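About Hodport Workshop

Hodport Workshop is a shared shop with a roof that mostly works, two rooms, and a key cabinet for which everyone has a different theory. We build robots in it. To be fair to the robots, we also repair lamps, argue over clamps and eat a lot of soup, but the robots are what people ask for when they knock.

Dennis Stockdale started the place in the front half of a former carpet store. He wanted somewhere to put a lathe. His garage already had a lathe in it, and a car under the lathe, and the car was becoming a topic at home. Keith Kerslake came by to look at the lathe, stayed to criticize how it was leveled, and has been a partner in the business ever since. Keith handles electronics and the wiring standard. The wiring standard is a sheet of paper taped beside the breaker panel, and it is longer than our lease.

What we do

We have 13 bench spaces for members and a back room for the long builds, the kind that can't be packed into a tote at nine in the evening. Members bring their own projects. We supply the heavy tools, the bad coffee and a second opinion, which you will get whether or not you bring a question.

Most people who join want to build something that picks things up. This sounds modest until you try it. A wheeled robot can miss its mark by an inch and still look pleased with itself. An arm that misses by an inch has put its finger through your yogurt. We've had members come in with a finished design and a launch date, and we've helped them move both.

Our own projects

The shop has always had a house project running alongside the members' work. The first was Gultow, a cart that was supposed to bring parts from the storeroom and instead developed a close relationship with the doorframe. Its motors live on in the dust collector. Hämmerli came next, a single arm with 5 joints, all of them built here and one of them built well. It still works and waves at open house — slowly, with a noise.

The current one is Galtitz, and it is the reason the big table is usually spoken for. Galtitz is a two-armed build meant for the least glamorous job in any home: putting the groceries away. We do a good share of the work in simulation before anyone touches a screwdriver. Keith resisted this for most of a year on the grounds that a simulated bolt can't be stripped. He now spends more time in the simulator than anyone and has opinions about the wood grain.

The practice table holds a fabric-lined basket, a couple of cans, an orange bottle and a small box, and the two arms come in from the near side. The goal is a full basket. Progress is measured in items, and some evenings it is measured in fractions of items. 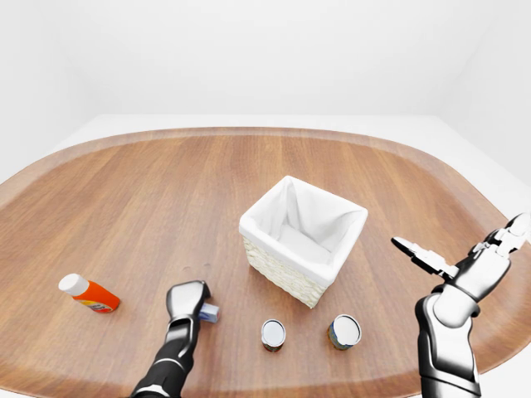 Joining

Membership is $127 a month and covers a bench, a locker and use of the back room when it's your turn. New members do 6 hours of tool training first, including the ones who tell us they don't need it. Dennis teaches the lathe portion and will mention the car.

You don't need an engineering background. Several of our best builders arrived knowing only that they were annoyed by something in their kitchen. Our next intake is in September, and you're welcome to visit before then on any open evening. Ring the left bell. The right bell belongs to the dentist, who has asked us to put this on the website.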